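Why I Quit Using Fabric Softener

I stopped buying fabric softener in December, and a few people have asked me how it's going, so I'm writing it down once.

It started with the towels. We have a stack of white ones that had stopped soaking anything up. You'd get out of the shower and push water around with them. I-seul Sun, who I used to share a laundry room with, told me to run them twice with no softener and see. I did, on a Wednesday night, and by the second wash they worked like towels again. Softener leaves a coating on the fibers. That's the soft feeling, and it's also why the water beads up.

After that I went through everything else in the house. Gym shirts were the next to improve. They had a smell that came back as soon as I warmed up, and it took three washes to go away. Jeans made no difference at all. Sheets feel a little crisper, which my husband likes and I'm still getting used to.

Tablecloths are the part I care about most. I have six white ones, two of them from my aunt, and I iron them myself. With softener they went limp and slid around on the table. Without it they hold a fold, and the starch takes better.
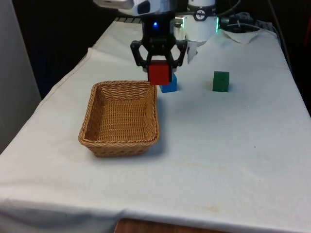 Red cube, blue cube, white tablecloth.

My routine now is short. Regular detergent, a bit less than the cap says. Half a cup of white vinegar in the softener slot for towels only. I don't use vinegar on anything with elastic – I've read enough complaints to stay away from that. Tablecloths come out of the dryer damp and go straight to the ironing board. If I let them dry all the way I have to spray them down again and it takes twice as long.

For static I bought a set of wool dryer balls. They're noisy and one has already gone missing behind the machine. They help some. Synthetic blankets still crackle, so I hang those up on the rack in the hall.

Czesław Bielecka asked in the comments last time whether the vinegar smell stays. It doesn't for me. It's there when I open the washer and gone once things are dry.

I still have most of a bottle of softener under the sink. I've been using a capful in warm water to get old wallpaper off the back bedroom wall, and it's pretty good at that. I'll post the wall when it's finished, probably after the trim is painted.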